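Bagging automation at Weredska

From the Gunness Works Encyclopedia, the local reference on employers, trades and minor disputes
Last revised 29th March
Categories: Workplaces | Automation | Packing and returns

Bagging automation at Weredska refers to the gradual introduction of two-armed robots into the returns department of Weredska, a mail-order handler of sporting goods, toys and household linens in the town of Gunness. The department takes in items that customers have sent back, puts them in fresh bags where fresh bags are called for, and sends them on to the shelves. Until the robots came, all of this was done by hand by a staff of 22, most of whom had strong opinions about bags.

The robots are known in company papers as the Rikemen stations. On the floor they are known as the Rikemens, a plural the company has asked people not to use.

Background

Returns work had long been regarded at Weredska as the part of the business that could not be automated, a view held most firmly by the people who had priced the attempt. Boxes are easy for machines. Soft goods slump, fold and cling, and clear plastic is hard for a camera to see in the first place. An early scheme under operations manager Gus Doucet, involving suction cups and a conveyor, was dropped after 12 shifts and survives mainly as a coat rack near the loading door.

The present stations were proposed the following year. Each has a pair of arms mounted at a work table, with grippers in place of hands and a person close by. Most of the early work went into a single skill, holding a bag at both ends without letting go of whichever end mattered. A bag wrapped around its contents calls for one gripper to pinch while the other presses from the opposite side, a motion that new human hires pick up before their first coffee.
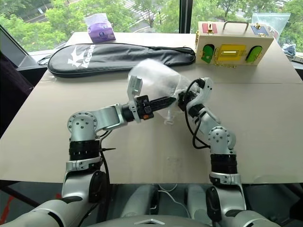 Effect on jobs

No one was laid off when the stations arrived, a fact the company mentions often. Three positions left open by retirement were not filled, a fact it mentions less. The remaining packers were divided between hand work and a new job called station attendant, which pays slightly more and involves slightly more standing still.

An attendant sets out the goods, watches the arms, and takes over by hand when an item defeats them. Shagufta Naqvi, one of the first to hold the post, described it in the staff newsletter as "like teaching a teenager to load the dishwasher, except that the teenager is trying." Attendants also write the failure notes, short reports on each item the station could not manage. The form had a box for the cause. After several weeks in which the most common entry was "bag," the box was replaced with a menu.

Older packers reported that the work was easier on the wrists and harder on the patience. Birdie Boateng, who had packed at Weredska longer than anyone then employed there, turned down an attendant's post twice and accepted it the third time on condition that she could keep her own stool. Her failure notes are considered the best in the department and are used in training.

Drawstrings

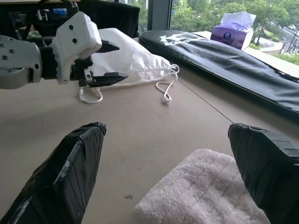 The longest disagreement in the department's recent history concerned drawstring bags, and whether a station should be expected to close one. Engineers led by Anong Chareonsuk held that it should, given time. The packers held that it could have all the time it liked. A cord does not stay where it is put: on a thin white bag lying flat, it may spill out of the gathered opening in one loop to the left and another to the right, with a small knot at the end, and a gripper coming down with its fingers wide has to choose among these before it can pull anything. People choose without thinking and could not, when asked, explain how. Chareonsuk spent up to 12 hours interviewing packers on the subject and came away with the phrase "you just sort of go for it," which appears in her report as a finding.

The matter was settled by the Delacroix rule, named after the meeting room in which it was agreed. Under it, a station may attempt a cord three times, after which the attendant ties it and the attempt is logged as assisted. Packers pointed out that "assisted" was a generous word for an item tied entirely by a person. The word stayed.

Counting the work

Under the old system, output was counted by person and posted by the time clock. The stations made this awkward, as an assisted item belonged partly to a machine with no interest in being on the list. For a short period, items were split between attendant and station by fractions, and the April sheet credited the department with 1,784 items and a half. Shoshana Holloway, the shop steward, asked in writing to be shown the half.

Individual counts were then given up in favor of one figure for the whole floor. Most staff regard this as the largest change automation brought to the department, although it required no robot and had been requested for years.

See also

Coat rack, loading door
Delacroix room
Gunness, employers of
Stools, privately owned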